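People at Work, Unit 4: Making new colleagues feel they belong
Notes to go with the session – please bring them along next week as well

Last time we talked about why people leave a job, and a good many of you said (quite rightly, I think) that the reasons often go back to the first fortnight. So this week we stay with those first days, and look at what a manager can do between the signed contract and the moment when someone stops feeling like a visitor.

I'd like to begin with Lempi Vuorinen's story, which she has kindly let me share. When she joined Kiiskinen, a firm of 800 people, she had a laptop, a pass and a very thorough welcome folder waiting for her. What she didn't have was anyone to eat lunch with. She got through the whole folder by Wednesday, and she still remembers the soup. 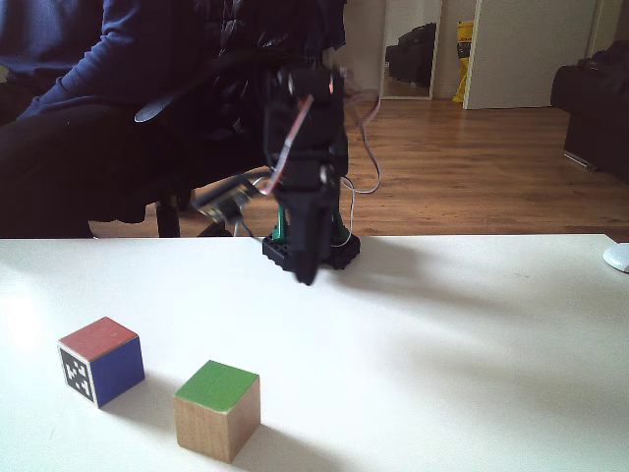 Belonging grows out of small, repeated contact, and it grows much faster when people have something to do together. Put two strangers in a meeting room and ask them to "get to know each other" and you will hear a lot about the weather. Give them a little job to share and the talk looks after itself. It hardly matters what the job is – a couple of painted wooden cubes on a white table, one with a green top and one with a reddish-orange one, would be quite enough to get two people discussing which should go where. Aleksi Huttunen calls these "side-by-side tasks", and I've borrowed the phrase ever since.

Now, the buddy system. Nearly every firm says it has one, and in my experience it works when three questions have been settled beforehand:

Who chooses the buddy, and was the buddy asked?
How much time is set aside for it? At Cevik it is 30 minutes a day for the first 16 days, and it goes in the diary.
What is the buddy not expected to do? (Appraisals, for one!)
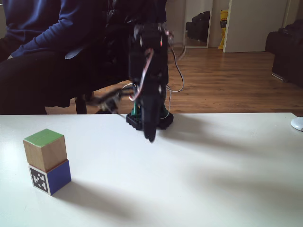 The last of these is the one people forget. Nahuel Saavedra was a buddy and a team leader to the same newcomer at Teltport, and he found that she never once asked him a silly question. She was far too worried about how it would look. When the role passed to somebody on another team, the silly questions came pouring out, and very useful they were too.

A word about remote starters. They miss the corridor, the kettle and the overheard grumble, so those chances have to be made on purpose. A short call with no agenda does more good than a long one with slides.
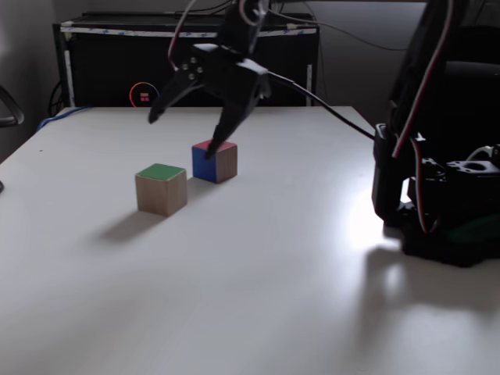
Do be careful, though, with compulsory fun. Some people love a quiz night and some would sooner go to the dentist, and both sorts can be splendid colleagues. Offer several ways in, at different times of day, and don't keep a register.

For the seminar

Read the Wukano case in your pack, where two brothers, Niilo and Vilho Honkanen, take on their first staff from outside the family. As you read, make a note of every moment when a newcomer is left to guess. I'd like you to think especially about the family lunches – kindly meant, and yet rather hard to walk into.

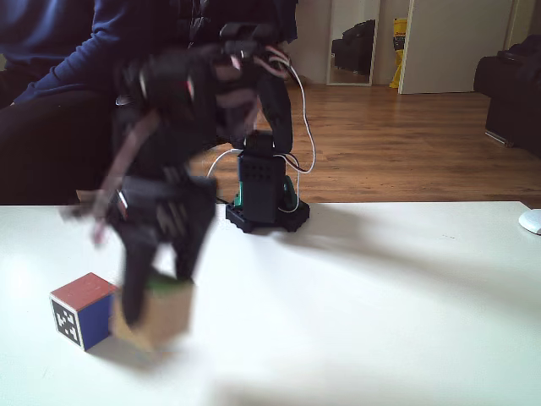

Then write one page, in plain words, setting out a first week for the new bookkeeper. Work hour by hour for the first day and loosely after that. If you get stuck, ask someone at home what they remember of their own first morning at work, and start from there. Pages to me before the seminar, please, on paper if you can manage it.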